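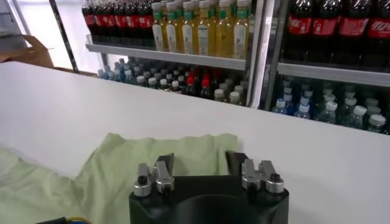
4.2 Changes in the work of the shop staff

Before the trial, folding at Vatotside was done by whoever had free hands. After September it became a task with a place of its own, and the staff had to decide who should stay near it. We collected 197 short notes from two shifts. In many of them the arms, open at both sides of a folded green polo shirt with shelves of drinks behind, are called "the other shift".

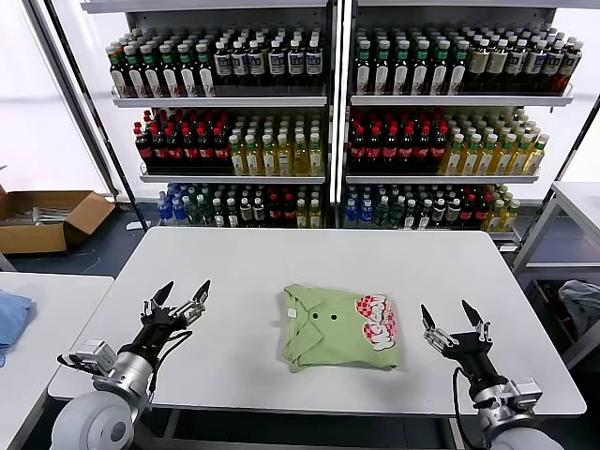 Figure 3. The folding table at Vatotside.

Responsibility for the half-done work was less clear. Areeba Sandhu told us that she did not know when she was allowed to step in. A shirt folded only into a rough rectangle, with the upper layer pointing out towards the back of the table, was for her a mistake; for Aarne Partanen it was a normal stage.
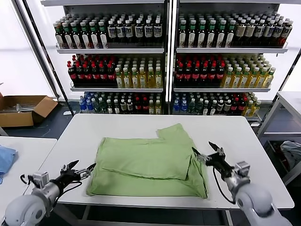

Search articles Go

Contact | © Navetti | Back to top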